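# Saltirberg bekommt eine Suppenküche mit Schanklizenz

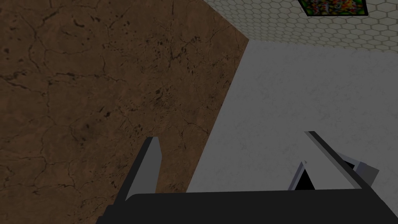

**Abugri Gastronomie, Abteilung Presse und Gästekommunikation**

Saltirberg, im März. Wer in Saltirberg nach 21 Uhr noch etwas Warmes essen wollte, war bisher auf die Tankstelle angewiesen oder auf gute Beziehungen zu den Nachbarn. Die Abugri Gastronomie schafft nun Abhilfe und eröffnet am Fuß der Marktstiege ihr zweites Lokal. Auf der Karte stehen Eintöpfe, Brühen und Schmorgerichte, dazu Bier aus Itberg, über das man in Saltirberg traditionell schlecht spricht und das man trotzdem trinkt.

Das neue Haus hat 42 Sitzplätze und eine Küche, die bis Mitternacht arbeitet. Die Linsensuppe kommt wahlweise mit oder ohne Essig auf den Tisch. Im Stammhaus in Itberg hat diese Frage schon Stammtische entzweit, deshalb steht die Flasche künftig einfach daneben. Reservierungen werden ab vier Personen angenommen, kleinere Gruppen müssen mit der Theke und ihren Gesprächen vorliebnehmen.

Zur Eröffnung gibt es von 17 bis 19 Uhr für jeden Gast einen Teller Gulaschsuppe aufs Haus. Vorbereitet sind 698 Portionen. Die Zahl ergibt sich aus der Größe der Töpfe und hat keine tiefere Bedeutung, auch wenn die Marketingabteilung zwei Tage lang danach gesucht hat. Nachschlag kostet zwei Euro, Brot liegt bei.

Mittagstisch wird ab der zweiten Woche angeboten. Hunde sind willkommen, Junggesellenabschiede nach Absprache.

**Kontakt:** Abugri Gastronomie, Pressestelle, Itberg. Anfragen bitte schriftlich, während der Mittagszeit geht niemand ans Telefon.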